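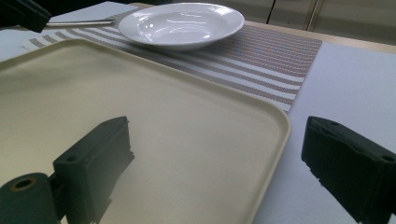 Tray, placemat and bowl at the Sinside table cell. The right-hand finger is chipped along its lower side.

Wear parts deserve a log of their own

The table cell at Sinside consists of a table, a set of dining items and a pair of hand-held grippers worked by one operator. There is no arm to calibrate and no controller cabinet to service. For that reason the cell is often treated as needing no maintenance plan, and its upkeep is left to whoever is holding the grippers at the time. I think this is a mistake, and the fingers show why.

A finger on a hand-held gripper does the same work as a finger on an arm. It closes on rims, slides under edges and strikes the tabletop when the operator comes in too low. The operator feels the strike and corrects for it. An arm would have stopped on a force limit and written a fault code. With the hand-held tool the fault code is missing, and the damage goes unrecorded until the finger slips on something smooth.

The inspection sheet in use at Sinside was taken over from the Stelis arm cell. It has 71 lines. Most of them concern joints, brakes and cabling that the hand-held tools do not have, and two concern the fingers. Both can be answered with a tick. A tick does not distinguish a clean gripping face from one that has lost a corner, and a finger with a rough lower edge will pass if the person filling in the sheet reads "condition acceptable" generously. Most people do at the end of a shift.

My proposal is a separate log for wear parts. Each finger gets a number, scratched or printed on a face that does not touch the work. Each entry records the finger number, the side it was fitted on, the number of cycles since the last entry and the state of the front face, the lower edge and the screw holes. Left and right should be kept apart. On the Sinside grippers the fingers on one tool do not age evenly, and averaging them hides the worse one.

The usual objection is time. I kept such a log over 402 cycles with one pair of grippers and changed one finger after cycle 201. An entry took nearly 2 minutes, most of it spent wiping the face so that it could be seen properly. The morning cable check takes longer and is never questioned.

A second objection is that a chipped finger still picks things up. It does. A tray with a raised rim is forgiving, and a soft mat more so. A glazed plate with a broad flat rim is less forgiving, and a thin fork handle lying on a ridged surface is the least forgiving item on the table. A finger can be sound for the first item in the sequence and unfit for the last. If the log has a single column for "grips: yes/no", the answer depends on which item was tried.

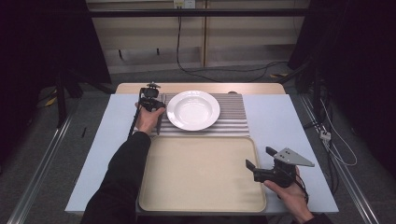

Setting up the table

The same neglect applies to the furniture. The start layout is a mat near the back of the table, a plate on it with a fork to its left, and the tray in front. It is laid by eye from a reference sheet. This is adequate, provided that the reference sheet is current. The one at Sinside was revised when the tabletop covering was changed, and the old version stayed in the drawer beside it. Old sheets should be destroyed.

Cables are the other matter. A cable that trails from the tool past the wrist is pulled every time the operator reaches across. I would like the strain relief checked by hand at every changeover, with the tool held out at full reach, as the cable is under little load when the tool is resting on the table. The Trumedon cell does this already and records it on one line.

Floor tape and stands need less attention, but they need some. Lifted tape should be replaced the same day. Stands should be returned to their marks before the first cycle, and the person who moved one should be the person who puts it back.

What I would drop

A longer sheet is no answer. I would remove every line that refers to a part the tool does not have and keep what remains to a single page. I would also stop rotating fingers between left and right to even out the wear. It saves a few spares a year and makes the history of each part impossible to follow. Spares are cheap at this size. The print file for the fingers is on the shared drive, and a new pair can be ready for Sunday if the request goes in the evening before.

Related items
Reading a fault code that is not there
Strain relief at the Trumedon cell
Why the Stelis sheet grew to 71 lines
Nic Giolla workshop: storing printed spares
Floor tape, stands and marks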